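Workshop Manual > Todix Arm > 4. Wrist Camera and First Pick

4.3 First pick with a bottle

The Todix build sheet says this takes one evening. Allow 2, and don't believe any pick you haven't repeated.

1. Power the arm down. Check that the rubber on each fingertip is seated all the way round. Glue alone has never held for us, whatever the Halen forum claims.

2. Power up and set grip force to 60. The sheet gives 62, with no reason offered. Start lower.

3. Lay a capped plastic bottle on its side on the table. Clear bottles are the hard case, so use one. A demo with a painted block proves very little.

4. Open the wrist view and jog the arm until the whole bottle is inside the circle.

CAUTION: Keep hands off the table while the arm is live. The stop button is quick - the arm is quicker.

5. Run "find object" without closing the gripper. If the marker lands on the cap alone, move the arm and run it again. A strong cap color pulls the Riedl detector toward it, and the confidence score will look fine anyway.

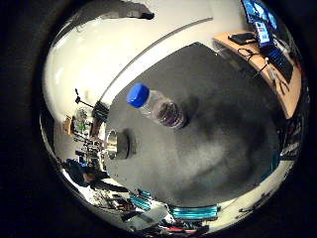

Jelle Van Leeuwen disagrees with step 5 and says the detector is good enough if you correct the lens first, which most people skip. Maybe. Do the correction in 4.2 and see whether your marker moves.

6. Close the gripper at the slowest speed. Lift 2 inches, hold, lower.

NOTE: Plusura firmware resets the speed after a restart. Check it every time.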